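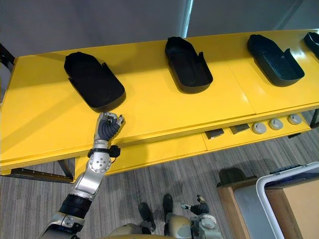

I finished the second draft of the play on Tuesday, a little before midnight. It came to 197 pages, which is far too long for anything people are expected to sit through with one intermission. The first draft was 28 pages shorter. I had meant to cut.

The play is called Dutholm, after the town it takes place in. A woman goes back there to sell her late father's ferry ticket office and finds that he had been writing down what passengers said to each other in line. He kept it up for years. She starts reading the notebooks out loud, and the passengers come on stage and say the lines with her. By the second act she has stopped packing.

I got the idea from working a ticket window myself in college. You hear half of everything. A man once said "well, she kept the dog's name for the boat" and then paid and walked off, and I have wanted to use that line ever since. It's on page 5 now. It was on page 60 before, and before that it was the title.

My trouble is the brother. He shows up late, he's angry about the money, and everyone who has read it likes him better than the daughter. Naa Ayaaba read the first draft in the spring and wrote in the margin, "Why isn't he here from the start?" I ignored that for nearly 5 months. Then I moved him into the first scene to prove it wouldn't work, and it mostly did — except that now the two of them argue so early that the notebooks don't get opened until much too late.

So the third draft has to fix that. I think the first notebook needs to be open when the lights come up, with her already reading and him already in the doorway. That means losing the phone call with the lawyer, Mofokeng, who has the funniest speech in the play. I've copied the speech into a separate file. I don't expect it to fit anywhere.

I also want to try reading the whole thing aloud with people in chairs before I touch the ending. I know four actors who would say yes and I need six, though the passengers can double up. November would be a good time if I can get the cuts done by then.

In the meantime I'm leaving it alone for a week and reading other people's plays, short ones.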